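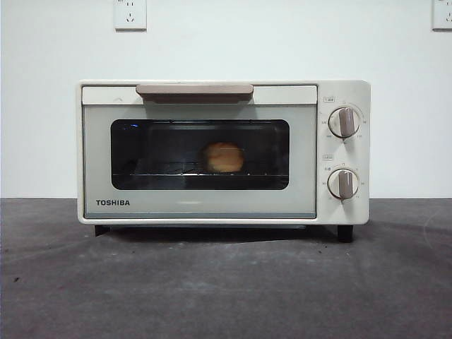

February 7, 2007

Grillo put out its third-quarter numbers last night and the message boards are already calling it a beat. I read the release twice and the footnotes once, and I don't see it.

Start with the headline. Earnings came in 2 cents above what the brokers wanted. Fine. But the tax rate dropped, and the company says so itself, way down under the segment table where most people have quit reading. Put the old rate back in and the 2 cents are gone. I'd call that in line, and in line on a stock trading at 21 times earnings doesn't get me out of my chair.

Then there's the Brernau business, which they bought in December and which everybody was so excited about. It gets one paragraph. Management is "pleased with early progress." I have been reading these things long enough to know that when a purchase is going well you get a number. Margins, store count, repeat orders, anything. What we got was an adjective.

The bulls say I'm missing the Skodavero contract. Maybe I am. It's a real contract and it runs 3 years, and the first year should start showing up in the spring. What bothers me is that the release gives a total value and says nothing on how it splits between years. If most of it lands at the back end, the people raising their estimates for this year are going to be cutting them again by fall. I emailed investor relations to ask. They sent me a link to the same release.

Keskinen raised its target this morning, still a buy. Their note says the cost savings are "largely secured" and then, on the next page, models all of them. I'd like to know which ones aren't secured. Keskinen also had a buy on this thing all the way down two summers ago, so forgive me if I don't rush to the phone.

Cash is the part I keep going back to. Profit went up and cash from operations went down, and the difference is sitting in receivables and inventory. There can be good reasons for that. A big customer pays late, you stock up before a launch. They had a whole conference call to give one of those reasons and spent it on the new logo.

For the record, I own 1677 shares, an ugly number left over from years of reinvested dividends. I'm not selling today. The dividend is covered, the debt is lower than it was, and I don't have a better place for the money right now. But I've turned off the reinvestment and I'm not adding a share until I see a quarter where the cash shows up.

Annual report is due next month. I'll be looking at the receivables note first, and then whatever they say about Brernau goodwill.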